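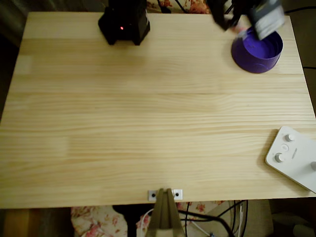
Moving Mirkgate from XML to a Plain Configuration Format

Last updated: May

Print this page | E-mail this page

The purpose of this post is to set out how the configuration files for Mirkgate were converted from XML to YAML this spring, and what other maintainers of small web applications may wish to consider before starting similar work. The views given are my own and do not commit Clelloreck, where I have been employed as a developer for 7 years.

Mirkgate is an internal booking application written in Python. Its settings were first kept in a single XML document. As new departments were added, that document was divided, and by the end of last year the repository held over 800 separate configuration files. Many were copies of one another with a single value changed. A change to the mail server address required a search and replace across the whole repository, followed by a manual review which took most of a working day.

The decision to change format was made on grounds of maintenance. XML remains well suited to documents with mixed content, and the department continues to use it for exchange with outside suppliers. Our settings, however, consist almost entirely of names and values, with an occasional list. The staff who edit them are for the most part not programmers, and the closing tags were a regular source of support requests.

Selection of a format

Two candidates were reviewed, YAML and TOML. TOML was found to be stricter and easier to parse correctly. YAML was already in use in our deployment scripts and was familiar to the support desk. The second consideration was given more weight. I had argued for TOML and still hold a mild preference for it, but the reasoning was sound.

Readers adopting YAML should be aware of its handling of unquoted values. Under version 1.1 of the specification, the word "no" is read as a Boolean false. One of our region codes is NO, for Norway, and the first test run replaced that code with "False" in every affected file. All string values in Mirkgate are now quoted, and the validation step rejects any that are not. Times of day require the same care. An opening time of 12:30 without quotation marks may be read by older parsers as a whole number in base sixty.

The conversion script

The script was written by Kanokwan Boonyarit and is known within the team as Jaidee. It reads each XML file, writes the equivalent YAML, loads both versions, and compares the resulting structures. A file is replaced only where the two are identical. Comments presented a difficulty, as the XML library in use discarded them by default. The parser was reconfigured to retain them, and they are carried over to the line above the setting to which they refer. Comments placed inside a list were moved by hand.

Attributes were treated as ordinary keys. Where an element contained both attributes and text, the text was stored under a key named "value". The result is somewhat longer than I would like, and a later revision may shorten it.

Shared settings

The conversion was also used to remove duplication. Common values are now held in a base file, and each department file lists only its differences. Anchors and aliases were considered for this purpose and rejected, as they do not operate across files. The merge is carried out by a small loader module called Jorska, which runs when the application starts. Where a department file supplies a list, it replaces the base list in full. An earlier version joined the 2 lists together, and departments then had no means of removing an entry.

Validation

Each file is checked against a schema before it may be merged into the main branch. Error messages state the file, the line, and the expected type. Files longer than 1000 lines produce a warning but are accepted.

The previous XML files remain available in a read-only branch. Requests for the schema should be sent to the support desk, with the department name in the subject line. Notes on the rollback procedure will be posted separately once they have been reviewed.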